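How to Listen to a New Piece Without Reading the Program Note First

Program notes for new music promise a lot. I have sat through pieces described as "a meditation on erosion" and heard twelve-tone rows and a bass drum. So I keep the note shut until the end, and I doubt you'll miss it.

Step 1. Sit down and do nothing

Put the phone away. Skip the pre-concert talk if you can bear the guilt. Pauline Furnival, who plays viola and disagrees with me on most things, says the talk helps. Maybe. I mostly hear what I was told to hear.
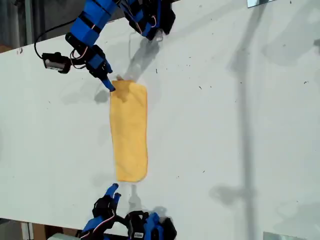

Step 2. Pick one thing and follow it

One instrument, one register, one rhythm. In Barik, a 12-minute quartet by Tahsin Ranasinghe, I stayed with the cello the whole way. I lost plenty of detail and still knew where I was, a claim I can't make for the analysis I read later.

Step 3. Wait for something to come back

Composers will tell you their form is "organic." Check.
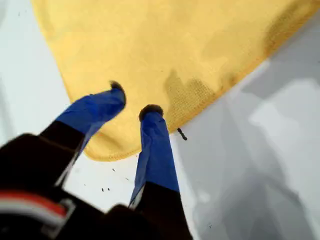 A return is easy to miss when the sound around it has changed. Listen for the outline before the color. Think of a yellow cloth with a darker, brownish patch on it: the stitched line along the hem still tells you where the cloth stops. A tune played quietly under a lot of noise works the same way — if you caught its edges the first time.

Step 4. Now open the note

Compare it with what you heard. If it describes some other piece, trust your ears and listen again before you blame them.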